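Inicio Proyectos Informes Agenda Contacto

Informe de avance: circuito de escalada en bloque Stuludden

Junio de 2025
Lectura: 3 min

Va rápido porque el plazo de entrega se nos echa encima. Las cuentas van en la hoja adjunta, aquí solo lo que ha cambiado desde el informe de febrero.

Estado general

Circuito en marcha. De las 5 pruebas previstas, celebradas tres: las dos de rocódromo en Lenberg y la primera en roca, en el sector Lévesque. Quedan la de resistencia y la final, ambas en Stuludden. La de resistencia se movió de fecha por las obras del acceso, ya hablado con ustedes por teléfono y sin coste añadido.

Inscripciones bien en las categorías adultas, flojas en juvenil femenina. En la segunda de Lenberg hubo que cerrar lista antes de tiempo, aforo completo. En Lévesque lo contrario: previsión de lluvia y bajas la víspera. Al final no llovió, pero los bloques de la cara norte estaban húmedos y retiramos varios problemas de la puntuación. Hubo dos reclamaciones, resueltas el mismo día con el reglamento en la mano.

Equipadores y material

Presas nuevas recibidas, las de Flendirska, con retraso. Faltaba una caja de volúmenes pequeños, reclamada, llegó a la semana. Con eso se montó entera la segunda prueba. Los colchones viejos aguantan esta temporada pero no otra; pedimos que se tenga en cuenta para el presupuesto siguiente.

Gasto en presas y tornillería: 2684 euros. Entra en la partida aprobada. El alquiler de la furgoneta se ha pasado un poco, se compensa con lo no gastado en cartelería (la hicimos nosotros).

Puntuación

Cambio respecto al año pasado: cada problema vale 100 puntos repartidos entre quienes lo encadenan. Funciona mejor para separar a los de arriba, pero la gente no lo entiende a la primera. En Lenberg tuvimos cola en la mesa de resultados toda la tarde. Para Lévesque pusimos una hoja explicativa junto a las tarjetas y la cosa fue mas fluida. Sigue pendiente la clasificación en directo, la aplicación no carga bien en el sector por falta de cobertura.
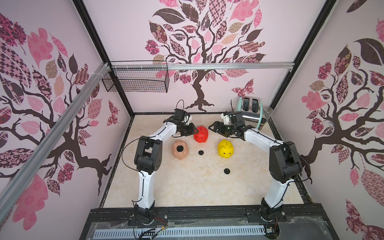

Formación y seguridad

Curso de equipadores hecho, 28 horas en total entre teoría y muro. Todos los inscritos lo terminaron menos uno, por lesión ajena al curso. Dos de las personas formadas ya equiparon en la segunda prueba, con supervisión.

Incidencias: un esguince de tobillo en Lenberg, atendido en el sitio, parte al seguro enviado. En Lévesque nada. Revisamos la colocación de colchones despues del esguince y ahora se comprueba entre turno y turno.

Pendiente

- Permiso de uso del aparcamiento de Stuludden. Solicitado, sin respuesta.
- Cerrar el jurado de la final.
- Categoría juvenil femenina: proponemos inscripción reducida y una tarde de puertas abiertas en Lenberg antes de la prueba de resistencia. Necesitamos su visto bueno para sacar ese dinero de la partida de difusión.
- Factura del seguro, falta el duplicado sellado.

Segundo pago: lo solicitamos con este informe, según convenio. Si falta algún justificante avisen y lo mandamos enseguida.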